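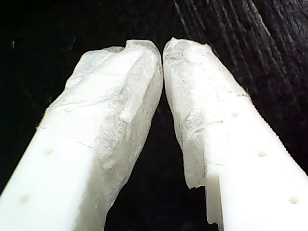 5. Wrapping and Closing the Fingers

This section covers the grip wrap on the fingertips and the closed-position setting. Do it after the fingers are screwed to the carriers (section 4) and before the first powered run (section 6). If you are building the Candari gripper at the shared workshop, the tape, the small scissors and the feeler gauges are in the drawer marked Deng.

You will need:
Two finished fingers, mounted
Translucent grip film or soft tape, cut into strips 200 mm long
Isopropyl alcohol and a lint-free cloth
Hex key for the carrier screws
A USB cable and the Vater setup program

5.1 Preparing the fingers

1. Switch off the supply and unplug the motor lead. The servo can hold position with the switch off for a moment, so wait until the fingers move freely by hand.

2. Open the fingers all the way.

3. Check the printed faces for strings and blobs, mainly on the side that faces the gap. Scrape them off with a blade held flat. Do not sand the mounting holes.

4. Wipe both fingers with alcohol and let them dry.

Caution: Keep alcohol away from the servo case. It clouds the plastic and can get into the gear train.

5.2 Wrapping the tips

5. Start the first strip on the outside of the finger, a little below the tip. Bring it over the top and down the inner side.

6. Fold the corners in at the tip and press them down. The film will wrinkle here. Small creases are fine – they add some grip on smooth objects.

7. Add a second layer on top of the first.

8. Wrap the other finger the same way. The two wraps do not have to end at the same height, but no screw hole you still need to reach should be covered.

9. Trim any flap that hangs into the gap. A torn edge on the outside can stay if it lies flat.

Note: Shiyu Xue's build used one layer and lost it within a day of picking up bolts. Two layers have lasted through September on the workshop unit. Three is too thick, and the tips meet before the carriers reach their stop.

5.3 Setting the closed position

The tips should come very close together at the closed position without pressing on each other. Farther down, the gap gets wider. This is how the fingers are shaped and it does not need correcting.

10. Plug the motor lead back in and switch on the supply. Keep your hands clear.

11. Open the Vater program, choose Manual, and set the current limit to 68.

12. Close the fingers in small steps. Stop when you see only a thin line between the tips.

13. Read the position value. On the workshop unit it is 2,058. Yours will be different, depending on how the horn sits on the spline.

14. Type your value into the Closed field and press Save.

15. Open and close the gripper a few times at low speed. If the servo hums at the closed position, back the value off slightly and save again.

Caution: Do not copy the closed value from another build. Jianguo Luo stripped a gear that way.

5.4 If the tips do not line up

One tip sits higher: loosen the carrier screws on that side, slide the finger until the tips match, and retighten.

The tips cross: a finger is on the wrong carrier. Go back to section 4.

The wrap slides when gripping: remove both layers, clean the finger again and start from step 5. New film over old film will not hold.

Write your closed value and the number of layers on the build card before going on to section 6.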